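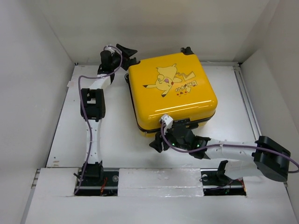
Lena Durrant

Saturday, July

Tikton box, tape transfers, Flostholm sessions.

In by mid-morning, Parkus machine on straight away and left to warm up while I sorted the shelf. Reel 163 was the one we stopped on last time, so I started there again from the top and threw out the earlier pass. The level on the old file drops on the right channel partway through the second song and I could not tell from listening whether it was the tape or us. Cleaned heads and guides, demagnetized, ran the tones. The 1000 Hz tone at the head of the reel reads the same on both sides now. Played the second song and the drop is gone. So it was us, most likely dirt on the head. I have marked the reels done just before it for a spot check on the right channel. Only the second songs onward, no need to do whole reels unless something shows up.

Reel 163 contents, since the box is wrong: the label says "rhythm tracks, no vox" but there is a guide vocal on all of it, quite far back, probably bleeding in from the room. The last piece is an early go at the song that closes the second album, slower and in a different key, with no middle section. It stops dead and someone laughs. I would like it for the demos disc. The label people had it down as lost. Sent them a rough copy with the noise left in.

The reel after it is sticky. Squealed within a few seconds of play and left brown on the guides. Stopped, wound it off by hand, put it in the baking pile. The pile is now eight reels. The oven takes fewer than that at one go if we want air around them, so it will be two rounds. They all seem to be the same make of tape from the same part of the sessions, after the band moved out of the big room. I would treat anything else from those weeks as suspect and not put it on the machine before looking at the edge of the pack.

Splices: two let go on the next reel along, both at leader. Remade them with new tape, kept the old bits in the envelope. One splice in the middle of a take held but it looks dry. Did not touch it. If anyone plays that reel again, go straight through and do not shuttle across it.

Machine notes. Take-up tension on the Parkus is a bit high again. It settles after the first reel of the day, so I have been running a scrap reel first. Pinch roller is shiny. We have a spare in the drawer under the patch bay, in the box marked fuses. Whoever changes it please redo the speed check afterward and write the result on the card. The left meter sticks when cold. Tap it.

Mastering. Fernandes called after lunch and asked again for flat transfers with nothing done to them. That is what they are getting. They had a question about the live tracks, which came to them sounding dull. I checked our files and they are fine up top, so my guess is noise reduction was decoded twice somewhere along the way. The live reels were encoded, the studio ones were not, and the sheet we sent does not say so clearly. Rewrote the sheet. Every reel now has a yes or no in its own column instead of a note at the bottom.

Numbering. The spreadsheet ends at 266 and the shelf does not match it. There are reels with two numbers (the band's own and the storage company's) and I found one pair where the same number is on two different boxes. Called them A and B for now, in pencil. Please do not renumber anything until the list has been gone through against the shelf in one sitting. It will take most of a day.

Backups: today's files copied to both drives, checksums match. The second drive is almost full. New one is ordered.

Still to do:
Bake first round, lowest numbers first
Spot check right channel on the marked reels
Pinch roller
Ask the label whether they want talk between takes kept on the demos disc or only in the archive
Find the missing track sheet for the Flostholm acoustic set, last seen on the desk by the window

Oven timer is unreliable. Use the wall clock. Left at six.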